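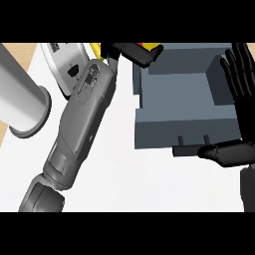 Byun wrote:

> Same fault on our side after the September update. The left arm
> reports grip closed, the right hand starts its pull, and the drawer
> task dies with a force limit stop. We get it in sim only. Is anyone
> seeing it on hardware? I would like to know before we load the new
> build on the real cell.

Yes, on both. Our Prondska cell did it Monday on the second shift. The hand kept loading the handle for 6 seconds after the stop was sent, and the handle peg cracked. Nobody was inside the fence.

I went through the log that night. The stop goes out at line 2351 and the hand driver does not acknowledge it until its queued thumb move is finished. The arm side stops right away. So for those 6 seconds you have one side holding and the other still pulling, which the force limit was supposed to prevent.

I replayed the task in sim with the queue depth set to 5 and then to 1. At 5 it fails the same way every time. At 1 the hand stops when told, but the motion is jerky and the cycle is 800 ms longer. We can live with that for now.

Please don't load the build on a real cell with the default queue. If you already have, set the depth to 1 and check that the hardwired stop cuts power to the hand as well as the arm – ours did not, and that is a separate ticket with Drerkier.

Logs are in the Trakport folder under drawer-stop.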